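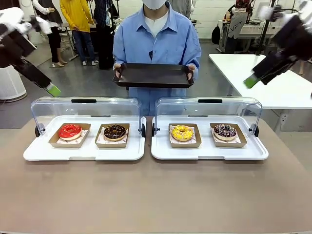
30th July

7 min read

Donut task, Pornis vs. the old policy, notes after the second round

Writing this up before I read Meron's summary, so that I have my own version first.

What we are supposed to be testing: whether the Pornis policy, trained on the 722 demonstrations from Badia, handles the counter task better than the policy we had in February. The claim in the draft is that Pornis "adapts to the human partner." I don't believe that yet. I do believe it finishes more trials, which I watched it do, but finishing more trials and adapting to the partner are different claims and the draft slides from one to the other in the space of a paragraph.

Task as run: two display trays on the table, covers up, four boxes in a row with one donut each. Person stands across the table with the black serving tray held out level. Robot gets a text instruction ("the yellow one, please"), takes the donut, puts it on the serving tray, goes back to the rest pose. Both arms are live, but either one can do the pick. Left arm tends to take the red and the first chocolate, right arm the yellow and the drizzled one, as you would expect from reach.

Things that bother me, in the order I noticed them.

Covers. We started every trial with both covers already open. The demonstrations include opening and closing. Reshma's reason for skipping it was that the old policy kept slipping off the handle strip and we would have spent the whole session scoring cover failures. Fair enough as a way to get through the session. But then the table in the draft can't be labeled "full task." It is the second half of the task, for both policies, and probably the easier half. Also the open covers form a wall behind the food, and the serving tray is behind that wall, so every placement has to go up and over. The old policy clipped the left cover more than once on the way. I wrote those down as placement failures and Meron wrote them down as collisions, so our sheets will not agree. Need to settle this before anybody adds them up.

Order of the donuts. Same row every time: red, chocolate, yellow, chocolate with the purple drizzle. I asked at the start if we were shuffling and was told it was on the list. It did not get done. The demonstrations from Badia were also collected with the red at the left end in a large share of the episodes (Mbali is checking how large). So "the red one" could be getting solved as "go to the left end." I can't tell from what we have. Neither can the reviewers, and they will ask.

The cheap test is to swap red and yellow and run the same instructions. If Pornis goes to the left end when told red, we know. I offered to do it on the spot and was outvoted on grounds of time. It would have taken less time than the discussion.

Two chocolates. "The chocolate one" is ambiguous with this set, and we used that instruction anyway. Whichever chocolate it picked got marked correct. That is generous. If it counts for the language result it should come out, and if it stays in as a pure manipulation trial it should be reported separately. Man-sik thinks the policy prefers the plain one because the drizzled one is a bad match for the word. Maybe. It could equally be preferring the one closer to where the left arm rests. Another thing a shuffle would answer for free.

Glaze. The sticky red one is the hard grasp, for both policies. Fingers close fine, the donut lifts fine, and then it doesn't let go cleanly over the tray. The old policy opens once and leaves. Pornis sometimes opens, pauses, and opens again a little wider. Edeltraud called this "recovery behavior" and wants a figure of it. I went through the Badia demonstrations that Mbali had tagged for glaze, and the operators do exactly that double opening, often, whether or not the donut is stuck. So I'd want to see that Pornis does it more when the donut is stuck than when it isn't. The crumbly yellow one never sticks, so compare those. If the double opening turns up at the same rate on yellow, it is a copied habit and we should call it that.

The person. This is the big one.

The draft says the robot adapts to the partner. In our setup the partner adapts to the robot, constantly, and I don't think whoever is holding the tray can help it. The instruction sheet says hold it level at waist height and keep still. Nobody can keep still with a gripper coming at them carrying a donut. I held the tray for a block and caught myself moving it under the gripper when the placement was going to land on the rim. I knew which policy was running, and I knew which one we wanted to win. I would like to think I helped both of them equally.

So the tray holder was not blind. We have to say so in the paper, and better, we have to fix it. Reshma's objection is that you can tell which policy it is from the first motion anyway, because the old one jerks out of the rest pose. True. Blinding the label won't do much if the motion gives it away. Options we talked about:

-- Put the tray on a fixed stand for a block. Kills the "partner" part, but gives a baseline for how much of the gain is plain manipulation. If Pornis beats the old policy by the same margin with a stand, then there is no partner effect to report. I think this is what will happen.

-- Scripted tray motion. Holder follows a taped mark and shifts the tray sideways on a beep, by an amount drawn beforehand. Same beeps for both policies. Then look at whether the arm changes its path after the shift.

-- Track the tray and just measure how much it moved, per trial, per policy. We already have the overhead view, and the tray is a big flat black rectangle against a light shirt, so this should be possible on the recordings we already have. Meron says the covers glare and cut off part of the tray edge in some stretches. Worth trying on a few before we give up on it.

I want the third done first because it costs no robot time. If the tray moved more under Pornis than under the old policy, the comparison is in trouble and we should know that this week.

What would change my mind: arm path bends toward a shifted tray, shift is unannounced, holder is scripted, donut order shuffled. Show me that and I will write the sentence about adaptation myself.

Now the case for the other side, since I have been grumbling for a page. Pornis is visibly better at getting out of the boxes. The boxes have a paper lining, and the old policy grabs the lining with the donut and drags the whole box along, or tips it. Pornis comes down more steeply and closes on the donut only. This was the same across holders and across donuts, and no amount of tray wiggling explains it, since the holder has nothing to do with the box. If the paper were about that, I'd have few complaints. It is a smaller paper, which I assume is why it isn't about that.

Also the rest pose is better. With the old policy the fingers ended up lower and lower over a session and you'd get a finger sitting against the tray at the start of a trial. With Pornis both hands come back to hanging clear above the food. I don't know why. Could be the training data, could be the reset script Man-sik changed at the same time. He changed it at the same time! I only learned this because I asked why the file date was new. So the two policies were run with different reset scripts, and the old one should be rerun with the new script before anybody compares start poses, or anything that depends on them. Grasp success could well depend on them. I take back some of the paragraph above until that is done.

Foot traffic. The room was in normal use the whole time, people walking and standing behind the holder. I don't mind this, it is closer to a real counter. But it was busier for the Pornis blocks than for the old policy blocks, and if anything that should count against Pornis. Noting it because it's the one confound I found that goes the other way, and it would look bad to list only the ones I like.

Clonwood. They want a yes or no on whether this is ready for their counter trial. My answer is no. Edeltraud's is "yes with conditions," and when I asked for the conditions they were mostly my list. Fine by me, as long as the conditions go in the email and not in a phone call. They will need the covers working, for a start. No shop is going to leave them open all day.

Lekota scoring. We used the Lekota rubric, which gives part marks for reach, grasp, lift and place. I have never liked it, because a policy that reaches confidently for the wrong donut collects marks for reach, grasp and lift. We should report plain success next to it. When I rescored my own sheet that way the gap between the policies got narrower, though it didn't go away. Meron to do the same with hers, without looking at mine.

To do

Mbali: position of the red donut across the Badia episodes. Also the double opening, yellow against red.

Meron: rescore, plain success only. Then sit down with me about the cover contacts.

Man-sik: rerun of the old policy with the new reset script. Write the change in the log this time, please.

Reshma: print the shuffle order before the next session and tape it to the table, so there is no vote.

Me: tray tracking on a handful of recordings. Rewrite the adaptation paragraph in the draft with the word "adapts" taken out, and see who puts it back.

Also we need more of the yellow ones. The crumbs come off after a few grasps and by the end of the session it is a different object.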